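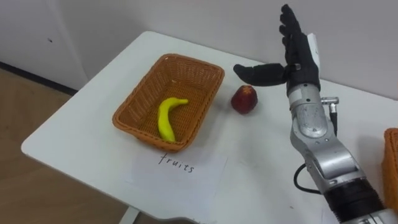

Right. The shared table on the second floor at Valtholm now has a system, and I've been asked to "say a few words about it online". You're getting a thread.

---

The system is baskets. You put the thing in the basket with the word for the thing. I've worked in offices where this would have needed an away day.

---

For anyone who hasn't followed the saga, the table was where objects went to avoid a decision. Post for people who left in the spring. A single glove. A Bozsik catalogue that came back every time it was recycled, slightly thicker.

---

In May I measured the clear space on it. 40 centimetres, at the end next to the wall. I had my lunch in it, sideways.

---

First attempt at a fix was the Dradesier, a modular desktop organiser with nine compartments and a lid. The compartments were all the size of a satsuma. We owned one satsuma.

---

The Dradesier now lives on top of the cupboard and holds the instructions for the Dradesier.

---

Second attempt was a spreadsheet. Moving on.

---

Third attempt: wicker. I've gone off wicker as a grown-up, having been raised in a house with a wicker everything, but it has sides, you can see over them, and you can carry the whole lot to the sink without an adapter.

---

Then labels. I wanted a proper label maker. I'd got as far as choosing a font. Bernardo Teixeira found a black pen and wrote "fruits" in the time it took me to say "sans serif".

---

Fruits. Plural. I raised this. In English we'd normally say "fruit", I said, as in "have some fruit". Bernardo said there was more than one kind. A banana and a red one. Fruits.

---

I looked it up at home and he's got a case. I haven't mentioned this to him.

---

It's in lower case as well, which I've come round to. FRUITS in capitals would sound as if there'd been an incident.

---

Someone asked under the last thread whether the label should go on the basket itself. No. Baskets wander off. Put the word on the spot where the basket belongs and then, if the basket's gone to Accounts, you've still got the word to point at while complaining.

---
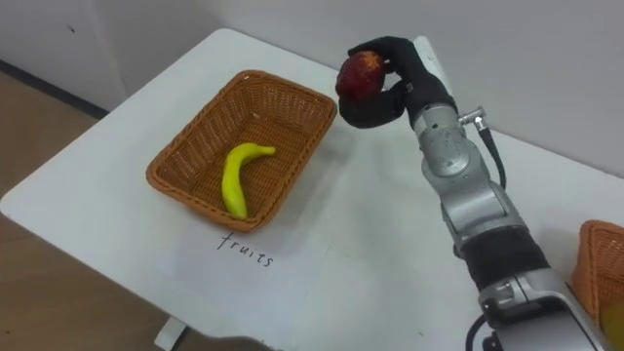 THE SHARED TABLE, Vol. 2, No. 5

---

Yes, it's got a masthead. I started numbering these when there were three readers and I've grown attached to it. Volume 1 was all about the fridge and I'm not allowed to discuss how it ended.

---

On to the matter of this issue, which is bananas. Does a banana belong in the same basket as everything else? My aunt in Hedon keeps hers in a separate room. She says they make the other fruit go over. She says it in the voice people use for a bad crowd at school.

---

The science is on her side, sort of. Bananas give off ethylene and ethylene ripens the neighbours. On a table that gets cleared out as often as ours does (constantly, by people "just passing") I'm prepared to risk it.

---

So the ruling is: bananas go in the basket. Lie them down, don't stand them up against the side like a man waiting for a bus.

---

Round red things also go in the basket. I'm leaving it at "round red things" because the apple/plum/peach debate lost us most of an afternoon and I'd like to be home by 5.

---

Tomatoes: we've all heard the joke. Tomatoes go in the fridge or home with you.

---

Next, the harder half of the table. Fruit is easy, fruit knows what it is. Stationery is where people's principles give way. I have watched a grown adult look at a labelled basket, look at a bulldog clip, and put the clip in with the bananas "for now".

---

Nothing on that table has ever been moved by someone who said "for now".

---

My method, if you're doing one of these at home. Take everything out, even the things that were in the right place. Line it up on the table where you can see it. Fruit at one end of your thinking, office stuff at the other. Put the basket back over its word. Then start.

---

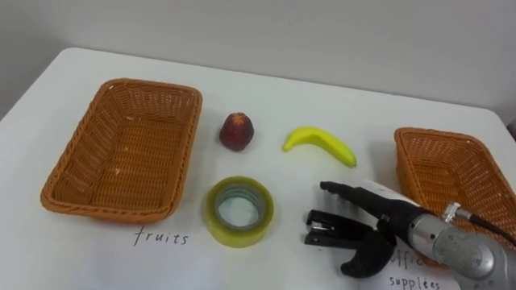

The reason for taking everything out is that a half-full basket attracts rubbish. People see a banana and a receipt and think, ah, a general basket. There's no such thing as a general basket. A general basket is a bin with nice sides.

---

Packing tape gets its own paragraph. It's the thing everyone needs for one minute and then puts down wherever they were standing. I've found ours on the windowsill, in the kitchen and once round a doorknob like a quoit.

---

It goes with the stationery. It's round, and the light does come through it in quite an appetising way, but please.

---

If you use the tape, fold the end over before you put it back. I don't want to spend another coffee break picking at it with a thumbnail, turning it round and round like a safe-cracker.

---

The stapler. We have had the stapler conversation. It's for paper. There was a crisp packet and I know who it was.

---

Had a reply asking whether this level of order is "sustainable". I've no idea, Martin from the third floor. It has survived some 40 hours, including a birthday.

---

Reply from Bernardo: "you are welcome for the pen". Noted for the minutes.

---

Costs, as somebody always asks: the basket was in the storeroom, the pen was Bernardo's, and the Dradesier we don't talk about.

---

Still outstanding:

- what to do about the glove
- teabags (food? stationery? there are two camps)
- the Bozsik catalogue, which is back

---

Next issue is probably teabags. If you've strong views on teabags, put them underneath this one and keep it civil, there were people's managers reading last time.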